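Setting up your drinks corner, step 2

I like to do this part first thing in the morning, before anyone's thirsty!

1. Wipe the tabletop and let it dry.
2. Stand the paper cups near the wall, open end up (I keep two out, side by side).
3. Put bottles in front of the cups, caps on.

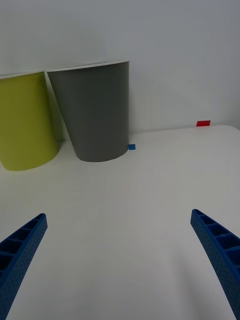
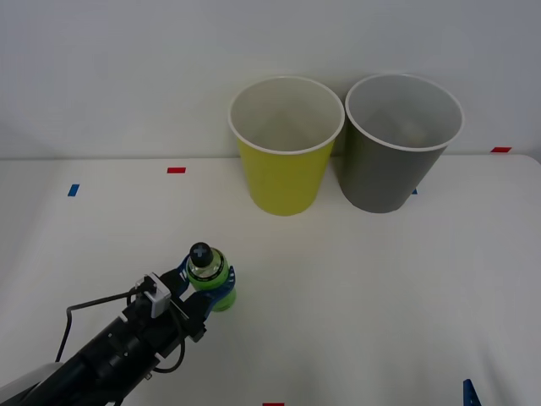
4. Write names on the cups. Pencil smears, so grab a marker.

Note: if a cup wobbles, check the base for a dent and swap it out.

Caution: no hot drinks in thin paper cups, please – I learned that one in May.

84 shares | 7 comments

Related
Stacking the Skelstead shelf
Labels that stay put, by Uriel Zavala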